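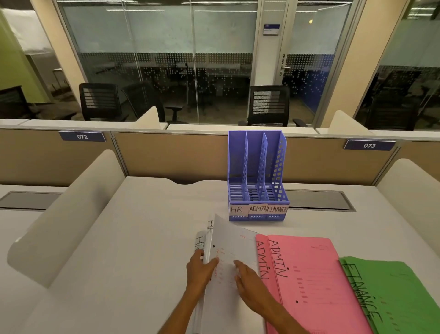

White HR folders, with the pink ADMIN folders beside them.

Trositz TD-3 Analog Delay Pedal

Delay pedal for electric guitar and bass from Trositz, in the TD series.

Replaces the Trositz TD-2.

Status: current model
Type: analog delay, bucket brigade
Bypass: true bypass, or buffered with trails (internal switch)
Sold by: Makport

Description

The TD-3 is a single-footswitch analog delay with three knobs: Time, Repeats and Mix. The circuit is close to the one in the TD-2, with a longer maximum delay time and a quieter power section. The repeats are dark and get darker as they fade. If you want a clean, exact copy of what you played, look at a digital delay instead.

Time runs from 20 ms up to 600 ms. At the short end you get slapback and a kind of thickened double. From noon upward it is a normal lead delay. Past three o'clock some clock noise can be heard behind the repeats, as on most pedals of this type, and it goes away when you turn Mix down a little.

Repeats goes from a single echo to self-oscillation. On our shop unit oscillation starts with the knob at about two o'clock. It builds slowly enough to catch by hand.

Mix is dry only when fully down. At full it is mostly wet, but some dry signal always gets through, so the pedal can't be used for wet-only sounds in a parallel loop.

Modulation

There is a small trimmer inside the case that adds modulation to the repeats. It ships turned off. To reach it, take off the bottom plate (four screws) and look for the trimmer marked MOD, next to the input jack. A quarter turn is enough for a light chorus effect. Trositz put the trimmer inside to keep the top plate simple. People who change the setting often may find this annoying.

Bypass and trails

The slide switch beside the MOD trimmer selects the bypass mode. In the left position the pedal is true bypass and the repeats stop when you step on the switch. In the right position the signal is buffered and the repeats fade out by themselves. Set the switch with the power disconnected.

Power

9 V DC, center negative, 100 mA. The TD-3 doesn't take a battery, and it should not be run at 18 V. An adapter is not included. Daisy chains work, but an isolated supply gives less noise, especially if there is a digital pedal on the same chain.

Connections

Input and output are on the sides, power and expression on the top edge. The expression jack controls Time only. Any TRS expression pedal with a 10k pot should work. We have used it with the Munurham EX and had no problems.

Placement

Most players put it after overdrive and before reverb. It also works in an effects loop at instrument level. Line-level loops will make it clip, and the clipping is not pleasant.

What changed from the TD-2

Maximum delay time is 600 ms (was 300 ms). Trails mode is new. The expression jack is new. The knobs are now metal and the LED is dimmer, which was a common request. The case is the same size, so it fits in the same spot on a board. The TD-2 could run on a battery and the TD-3 can't.

User comments

Marcelino Urquijo, Montes
7/10
I got mine used from a guy who was selling his whole board. I had the TD-2 before, for years, and I wanted the longer time for slower songs. The sound is very close. Mine is a bit noisier than the old one with Time all the way up, but at rehearsal volume you don't hear it. I play a semi-hollow into a small tube amp and keep Repeats low. The trails switch is the best part for me, since I turn the delay off in the middle of solos and the old one just cut dead. I take off points for the missing battery option and for having to unscrew the plate to get at the modulation. Would buy again at the used price, maybe not new.

Shop note: if the noise on a TD-3 is strong below three o'clock, check the supply first. The early units also had a loose ground tab at the output jack on a few pedals. This is covered by the warranty.

In the box

TD-3 pedal
Four stick-on rubber feet
Printed sheet with knob settings
Warranty card

Warranty and repairs

The warranty is 3 years from the date of purchase and covers parts and labor. It doesn't cover damage from the wrong adapter. Keep your receipt. For repairs, write to the Makport service desk with the serial number, found under the bottom plate, and a short note on what is wrong. Please remove any hook-and-loop tape before sending the pedal in.

Availability

In stock in gray. The cream version is due back in April.

Related products

Trositz TD-2 Analog Delay (discontinued)
Trositz TR-1 Spring Reverb
Munurham EX Expression Pedal

Page last updated: Thursday, January 23, 2020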